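**Handheld gripper sessions: questions about the rules**

**Who do these rules apply to?**
Everyone who records with the handheld grippers at the Costeswood room, also guests from Trosteck. Version 7 is valid from March 2, 2026.

**How should I approach soft fabric?**
Come with the fingers open, one on each side of the cloth, and close slowly. Do not push the cloth along the table.

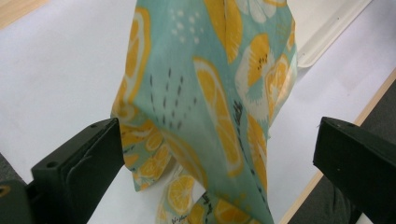
*Fingers open on both sides of the cloth, before closing.*

**Where is it allowed to pinch a bag?**
At a seam or a hem, if you can reach one. Thin fabric can tear when it is pulled by a single layer - we had to replace three bags in December.
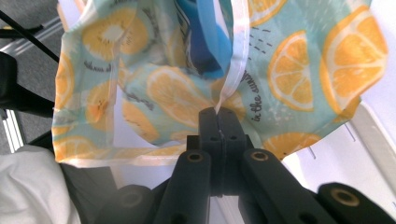 If the bag has something inside, lift it only a little first and wait. When the seam starts to stretch, put the bag down and write "stopped" in the session sheet. A stopped attempt is not a mistake and you should not delete it.

**Who can give an exception?**
Gönül Taşdemir or Decha Srisuk, in writing, before the session.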